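Looking after a pale kitchen table

We bought a white table when we moved to Drivthorpe, against the advice of my brother-in-law, Iolo Kneath, who fits kitchens and has seen what people do to them. It has been in daily use ever since and still looks decent. Most of what follows applies to any light-coloured top, whether it is painted, laminate or lacquered. Check the maker's leaflet if you still have it, as some finishes have their own rules.

Crumbs first, water second

The commonest mistake is to go straight in with a wet cloth. Wet crumbs smear, and bits of burnt toast or ground pepper leave grey streaks that then have to be cleaned off separately. Sweep dry first. A soft hand brush with a small pan does the job, or the side of a folded tea towel. Brush towards yourself in long strokes and don't flick, or half of it ends up on the chairs.

On a dark or patterned table you can leave this until the evening. On a white one every poppy seed shows, so I do it after each meal. It takes less than a minute.

If there is a join where a leaf folds or slides, run an old toothbrush along it once a week. Crumbs packed into a join take up damp and swell, and on a cheap board the edge will lift in time. Open the leaf fully every month or so and clean the two meeting edges as well.
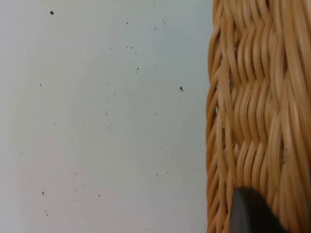

For the wet wipe you want a bowl of warm water and a very small squirt of washing-up liquid – half a teaspoon is plenty. More than that leaves a film, and the film is what makes a table feel tacky when you rest your arms on it. Wring the cloth until it no longer drips. Wipe once with the soapy cloth, once with a clean damp one, then dry with a towel. People skip the drying and then wonder where the dull patches came from. In a hard water area like ours they are mostly limescale.

Don't use the washing-up sponge. It carries grease from the pans, and the green side will scratch. We keep three cotton cloths for the table only and boil-wash them together.

Marks that won't wipe off

Tea and coffee rings: make a paste of bicarbonate of soda and water, about as thick as toothpaste. Put it on the ring, leave it for five minutes and rub gently with a damp cloth. Rinse well. A second go will usually shift what is left. Try it on the underside or near a leg first, as bicarb can take the shine off a gloss finish.

Turmeric and curry: get to it quickly with washing-up liquid, neat, on a soft cloth. If a yellow stain stays behind, move the table near a sunny window for a few days. Turmeric fades in daylight. I was doubtful until Adebayo Ogbonna next door showed me his worktop before and after a week of good weather in May. Bleach will sometimes work too, but it can yellow a white paint over the years and I don't use it.

Biro and felt tip: surgical spirit on a cotton bud. Dab, turn the bud, dab again. Keep it off varnish and lacquer, which it can soften. On those, try a plain white rubber and some patience.

Candle wax: let it set hard, hold a bag of ice on it for a few minutes, then push it off with the edge of a plastic card. Never a knife. Warm soapy water takes off the greasy shadow.

Black scuffs: these tend to come from the unglazed ring on the bottom of a pot or plate. A melamine sponge will take them off, but it works like very fine sandpaper, so go lightly and don't make it a habit.

Stopping the scratches

Most scratches on our table came from two things, grit dragged under a plate and rough-bottomed pottery being pushed along to make room. Felt pads deal with the second. Stick them under vases, fruit bowls, the pepper mill and anything else that lives on the table. Wash and dry the base before you stick them on. They last up to 3 months on things that are moved every day, then the edges curl and collect dirt, and you are back to having grit underneath.

Wicker and cane things need the same care. They look soft but the cut ends are sharp, and they shed little bits as they dry out. Shake a basket over the bin once a week and stand it on a cloth mat. A light mist of water on the underside every so often stops the cane getting brittle. Let it dry before it goes back.

Trivets matter more than anything for heat. Cork is better than metal, which passes the heat straight through its feet. A pan from the oven will leave a brown or bubbled mark on most tops and there is no real cure for that short of sanding and repainting.

Sanding out a bad patch

This is for solid painted tops only. Do not try it on laminate or veneer. Wash the area, let it dry overnight, and rub with 240 grit paper round a cork block until you can't feel the mark with a fingertip. Wipe off the dust with a barely damp cloth. Prime any bare wood, and when that is dry put on two thin coats of a water-based satin, with a light rub between them. Use a small foam roller, as a brush leaves lines that show in low sun.

Then leave it alone. The tin will say touch dry in an hour or two, and it is, but the paint stays soft for a good deal longer. I put a placemat down the next day and it took some of the finish with it. Two weeks without anything heavy is about right. We ate at the garden table.

What I keep in the drawer

Hand brush and small pan
Cotton cloths, kept for the table
Old toothbrush
Tub of bicarbonate of soda
Surgical spirit and cotton buds
White rubber
Sheet of felt pads, mixed sizes

The brush came from the hardware shop in Plestley, and they also sell the felt in sheets if you would sooner cut your own. Cut rounds and not squares, as the corners are the first part to peel.

Related tips

Getting limescale off a kettle without the smell
Re-gluing a loose chair rung
How to wash a wicker basket
Drawers that stick in damp weather
Which cloth for which job
Oiling a chopping board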